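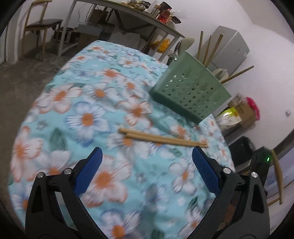
Utensil sorting by demonstration is a way of teaching a robot to tidy cutlery and cooking tools, in which a person does the job many times over with a hand-held gripper and the recordings are kept as examples for a learning system. The robot itself may be nowhere near while this goes on, and indeed the person doing the tidying may never meet it. Chopsticks are among the most common things handled, and a typical moment finds a light wooden pair lying slightly crossed on a flowered cloth, between the blue finger pads of the open gripper, with more of them already standing in a mint-green holder further back. From a moment like that the system is meant to learn where to aim, how far to close and which way to turn before lifting, all of which a person does without giving it a thought.

Background

The usual way of gathering examples used to be to steer a real robot arm from a distance, and plenty of groups still do so. It gives very exact records of the arm's movements, but the arm is heavy, it has to be fixed to something, and it tends to stay in the one room where it was first set up. A hand-held gripper can go wherever a person can go, and so kitchens, bedrooms, canteens and shops all become possible places to work. The Marikar collection, gathered in homes in and near the town of Estville, was built wholly in this manner. Its first release held 600 recordings, and a larger one with 1124 followed in December 2025.

The person holding the gripper is generally called the demonstrator. Most demonstrators need a little while to stop using the tool as though it were their own fingers - it has two jaws and no thumb, after all, and a thin round stick will roll away from a careless pinch. New people on the Marikar work were asked to make 15 practice recordings, none of which were kept.

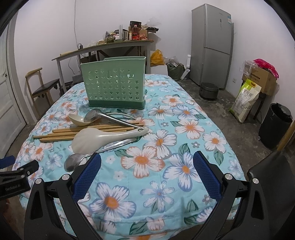 Once a demonstrator is comfortable, the work settles into rounds. At the start of a round the utensils are laid out afresh, sometimes in a tidy row and sometimes in a heap, and the holder is moved a little or turned. The changes matter a good deal. A system that has only ever met a holder in one corner of a table will reach for that corner whatever it sees, and a system that has only ever picked up single sticks may do very badly with a bundle. Samran Phetsri, who wrote the guide for the Marikar demonstrators, put it more simply in a note on the first page: "Make it a bit different every time, but never silly."

What is recorded

A recording normally holds the camera's view from the gripper, the path the gripper took through the room, and how wide the jaws were open at each moment. Many collections add a short written line saying what was done, such as "put the chopsticks in the holder". Failed attempts are treated differently from one group to another. Some throw them away, and others keep a dropped spoon so long as the demonstrator goes on to pick it up again, on the sensible grounds that robots drop spoons too.

The room behind the task is left as it is in most home collections. Fridges, chairs, boxes and shopping bags all come into view, and a system trained on such recordings has to learn for itself that they have nothing to do with the chopsticks.

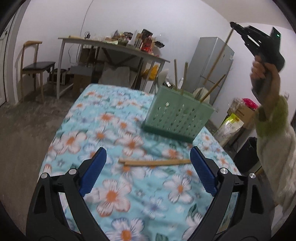 How many recordings does a single task need?

It depends mostly on how much the surroundings are allowed to change. For one task in one room, 200 careful recordings made a workable start in the Marikar project, while a task meant to hold up in unfamiliar homes wanted a good many more, spread over as many rooms as could be found.

Checking and later use

Finished recordings are looked over for blurred stretches, lost tracking and jaws that were never properly closed. At Maletden, the firm that looks after the Marikar files, the checking is shared between a small program and a person with a cup of tea, and the two do not always agree. What passes is then used to train a control program, which is tried on a robot fitted with a matching pair of fingers. The Podunero trials, held in September, used an arm of this sort with the same pads as the hand-held tool, so that the grip would be as close as possible to the one the demonstrators had used.

Related articles
Hand-held gripper
Learning from demonstration
Marikar collection
Podunero trials
Finger pad
Steering a robot arm from a distance

Home | Contents | Subjects A-Z | Recent changes | Help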